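1/24/24

We had the Flallari people in again on Monday. Same two guys, same rolling case, same slide with the smiling woman in safety glasses standing next to a robot. I've now seen that slide three times and I'd like to know what she's smiling about.

For anyone new: I work at Skerkstead, where we pack the loose parts for other people's board games. Dice, pawns, tokens, little bags of cubes. If you've opened a game and found the right number of everything inside, somebody like me probably put it there. If you were one purple die short, well, sorry. That could have been me too.

The plan since November has been to put arms on what we call the mixed line. The straight runs are already done by machine and have been for years. You pour 2,000 white dice in the top of the counter and it drops them into bags and I have no complaint about it, except the noise. The mixed line is the orders where a bag needs a certain set of colors, and the customer changed one of the colors last week, and the new ones came in a box with the old label on it. That's 16 of us over two shifts.

What I keep hearing is that the arms will "take over the repetitive part." I've asked which part that is. Picking up a die takes me no time at all. I don't think about it. What I think about is whether the blue in this carton is the same blue as in the last carton, because Guerra (our biggest customer, and the fussiest) will send back a whole pallet over it. I think about the die with a bubble in it. I think about the pips that didn't get paint. My hands are doing the repetitive part while I do the job, and I haven't figured out how you pull those two apart and still have something a person would want to come in for.

Jussara Meireles has the station across from mine and she's more hopeful than I am. Her wrists are bad. She had one operated on and she's putting off the other. When the Flallari guys talk about strain she listens, and I'd be a jerk to argue with her about it. If an arm could do the pinching for her and leave her the looking, she'd take it tomorrow. I told her I'd believe it when I saw the staffing sheet. She said I could believe it or not, her wrist would still hurt.

So fine, that's a real point and I'm putting it here in full.

But I did see part of a staffing sheet, at the meeting, before they clicked past it. It had the mixed line down to six people. It called them "cell attendants." An attendant, as far as I could get anyone to tell me, clears jams, refills trays and presses the green button when the arm stops. The checking goes to a camera. I asked what happens when the camera passes a bad color and was told the system learns. I asked who catches it while it's learning. There was some talk about a phased approach.

Then there's the rate. We do 760 bags on a decent shift. The slide had the arms beating that, with no unit on the chart that I could read and nothing in small print about what was in the bags. I've packed long enough to know you can make any number you like if you get to choose the bag. Give me all one color and a chair and I'll make you a number too.

The training is what bothers me most, I think. Gunitz, our floor lead, got everybody on the mixed line to sign up for an hour a week in the side room, helping set up tasks for the test rig. Paid, I should say, at regular rate. You put the dice out, you watch the gripper go for them, you write down what it did. I've done four of those hours. The coffee's better in there. It's also plain to me that every mistake I write down is one more thing they won't need me for later, and it would be decent if somebody in charge would say so out loud – even once – before handing me the clipboard.

I'm not against the thing itself. I like machines, I rebuilt a lawn mower last summer and it mostly runs. When the gripper gets hold of a die cleanly there's a little satisfaction in it, same as watching anybody do a fiddly job well. I'd just like the people selling it to talk about my work like they'd watched it for longer than a lunch break.

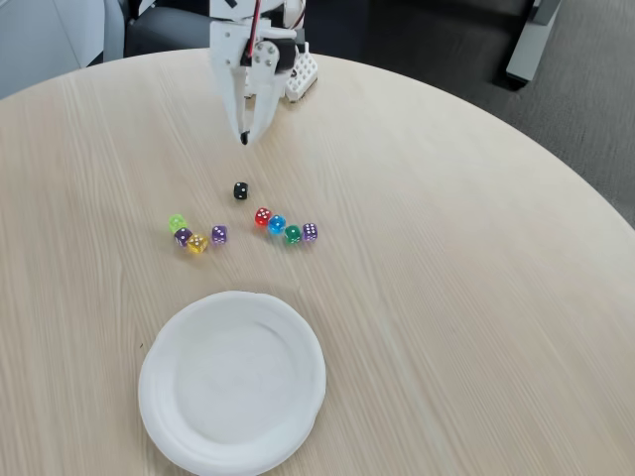
Anyway, I sent Gunitz three questions in writing: what the attendants get paid, whether people with seniority pick their shift first, and whether Jussara can get on the first cell if she wants it. He says he'll have something by the end of next week. I've got the email saved.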